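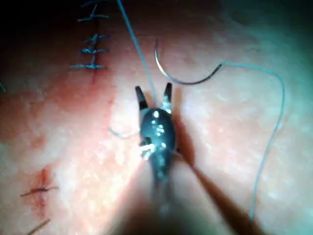
Teleoperated demonstration is a method of teaching a robot a task by having a person perform it through the robot's own arms, by remote control, while every motion is recorded. It is the usual choice for surgical work such as suturing, where grabbing the arm and dragging it through the motion (see Kinesthetic teaching) tends to produce a robot that sews like someone being dragged.

Method

The operator sits at a console and moves a pair of hand controllers. The instruments copy the movements at a reduced scale, and the system logs video, joint angles and jaw position. A learning program is later trained to predict the next movement from what came before. It copies everything, including the operator's hesitations, and has no opinion on which parts were meant.

Suturing

Interrupted sutures, each tied and trimmed on its own, are popular for training because a row of them gives the same lesson several times over. The curved needle must be picked up at a workable angle, driven across the incision and pulled through without losing track of the thread. Thread is the hard part. It bends, drifts and hides behind the instruments, and a robot that can place a needle very neatly may still be beaten by a loop of it.

The Plandham set

The Plandham set, compiled by Hui-mei Tseng and Harish Rajan at Cendusa, contains 472 demonstrations by 24 operators. Of these, 54 are marked as failures and were kept on purpose – recovering from a dropped needle is a skill too, and the operators had supplied plenty of material. Pui-shan Su later argued that the set favors slow, careful operators, a complaint rarely made about surgeons.

See also

Behavior cloning
Haptic feedback
Kinesthetic teaching
Motion scaling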